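Keep the old tower

I have a soft spot for boring desktop computers. The plain dark boxes that sat under a million office desks, with the fan that got a little louder every summer, and that everybody wanted gone the minute a laptop showed up. I think we throw them out way too fast, and I'm going to spend a few paragraphs being stubborn about it.

My sister-in-law's dental office was replacing theirs last November and I came home with 3 of them in the back of the car. My husband looked at me the way he does when I bring home chairs. But they were free! And two of them ran fine after I wiped the dust out and put in a new drive. One does all our household paperwork and the kids' printing. The other is in the garage playing music and showing me repair manuals, which I read standing up with greasy hands, and I would not let a nice laptop anywhere near that.

People tell me these things are slow. Slow at what? I write letters, I pay the gas bill, I look at spreadsheets for the swim club. The machine in the garage has a processor that was middle of the road when it was new and it waits on me all day long, never the other way around. What made it feel slow was a tired hard drive and years of junk that started up every morning. The new drive cost me 42 dollars. Compare that with the 1284 dollars I was quoted at Flever for a new all-in-one, the kind with everything glued in behind the screen, and yes, I asked the guy what happens if the memory goes bad. He said I'd get a great trade-in. That wasn't my question.

What I love about a tower is that you can get into it. The side comes off, and there it all is, every part with its own spot and most of it willing to come out again. You don't need to be an engineer. I'm certainly not one. I learned from a library book and a long weekend, and the worst thing I ever did was put the memory in only halfway and panic for an hour.

I'll be fair to the other side, though. Old office machines can be power hogs next to a little modern box, and if yours is running day and night that adds up. The big companies also liked to use their own odd shapes for the power supply and the board, so you can't always drop in whatever is on sale. I found that out when I ordered a power supply from Prondine and it missed fitting by the width of my thumb. Back it went. And a machine that no longer gets security updates shouldn't be doing your banking, whatever shape the hardware is in.

Even then, I'd say strip it before you dump it. The third of my dental office towers never did turn on, and it has been more useful to me than I expected – cables, screws, a spare fan, a stick of memory for the one in the garage. 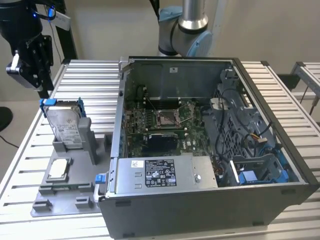

So is a tower with no processor in it worth keeping? It depends on the socket and the price of a used chip. If the little contacts in the socket are straight and the power supply is good, a secondhand processor of the right type can be cheap, and you have a whole computer again. If the contacts are bent, keep it for parts and don't lose sleep.

Our town's recycling drop-off took in 681 computers last year, according to the sheet taped up by the gate. I'd love to know how many only wanted a drive. You aren't allowed to take anything out of the bins (I asked, and got a firm answer), so the time to decide is while the thing is still in your hallway. Put it on its side, take the panel off, and have a look before you load the car.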